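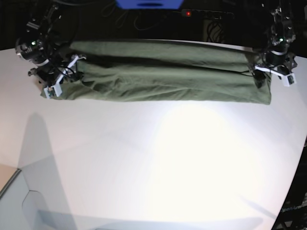
12/31/25

Every December my mother calls to ask what I'm giving up in the new year, as if January were a second Lent with worse weather. I said I was giving up the spare room closet. She said that wasn't a vice. She hasn't seen the closet.

It holds, among other things, the bed linen of three former apartments, including sheets for a mattress size I haven't owned since I lived in Basport. I kept them in case the mattress came back. There is a tablecloth from my cousin's wedding that seats twenty-two, and I own four chairs. There's also a fitted sheet that I have been storing as a ball, because I watched a video on how to fold one and came away feeling worse about the sheet and about myself.

My plan had been to do this in April, when people with better habits open their windows. In April I bought a label maker instead. It cost 137 dollars with the extra tape, and I used it to label the drawer where I keep the label maker.

So yesterday I took everything out and put it on the bed, which every book on the subject tells you to do. The books don't mention that you will then want to sleep in the bed. By ten at night I had one bag for donation, one bag for rags, and a heap I was calling "pending." I slept on the couch under the wedding tablecloth. It's very warm, if a little stiff around the monogram.

Nuria Ibarra came over this morning with coffee and went through pending in the time it took me to find the milk. Her system is that she picks up a thing, looks at you, and puts it in the donation bag. I argued for a blue pillowcase and lost. I argued for the tablecloth and won, mostly because I'd slept in it – she didn't want to touch it.

The closet is now half empty. I've already thought of two things that could go in there. My mother wants a picture, and I've told her she can have one once I get the door to close.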